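### 3.2 Gripper set-up and upkeep

Each collection station uses a pair of hand-held grippers, grey plastic body, two black fingers, wide-angle camera looking out over the fingers. All the results in Section 5 come from the pair at station two, so we describe that pair only. The bodies were printed by Tarigan to our drawings. The finger pads came from Ploltex and are the part that gives most trouble.

Set-up at the start of a session takes 14 minutes if nothing is wrong. Order matters a bit. Fingers first, then camera, then marker cube, then headset. We tried it the other way round in the first weeks and had to redo the camera check every time a finger was swapped, because leaning on the body to seat the pin shifts the lens mount slightly. Not much, but enough to show up in the wrist track.

Pads. We run a mesh-textured pad on one finger and a smooth curved pad on the other. The mesh one holds cloth and foam well and wears quickly -- the rounded top goes first, then the texture flattens along the inner face. The smooth one lasts. Worn mesh pads let soft items creep during a lift, and the operator squeezes harder without noticing, so the recorded finger width drifts down over a session. We now change the mesh pad every 364 grasps whatever it looks like. An earlier rule (change when visibly worn) was dropped after two operators disagreed on what worn meant.

Marker cube. White, black-and-white square marker on the face, sits on top of the gripper body. It has to be tight. A loose cube gives a track that looks fine at rest and wobbles on fast moves, and this is easy to blame on lighting. Two screws, finger tight plus a quarter turn, no thread glue. Glue was tried in May and the cube could not be taken off for cleaning without cracking the seat. 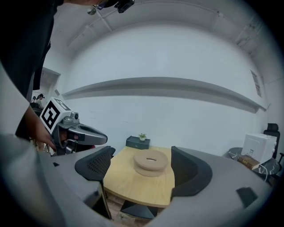 Cleaning is a dry cloth on the marker faces and a damp one on the pads. No solvent on either; it lifts the print and makes the mesh sticky for the rest of the day. The camera lens gets a puff of air and is left alone otherwise. Foam fluff gathers in the finger slots when soft items are in the task set, so these are brushed out at the mid-session break as well as at teh end.

Calibration check is short. The operator holds both grippers still, opens and closes each one fully, then turns the cube slowly towards the headset and away. The Terau script compares closed width against the stored value and reports pass or fail. On a fail the fingers are reseated and the check is run again. Second fail, the gripper is swapped for the spare and goes to the bench. Closed width was nearly always the cause, the spring arm having picked up play at the pivot. Harvey Marchand rebuilt the pivot with a longer bush part way through and the fault became rare after that -- runs from before and after the change are marked separately in the log.

Over the whole study the pair logged 1,690 grasps, 30 of them discarded for cube slip or a missed pad change. Discarded runs are kept in the Flaltus store with thier fault code and were not used for training. Cable wear was not tracked, it should have been, and we can say nothing about it.

Figure 3. Gripper pair in use at the station.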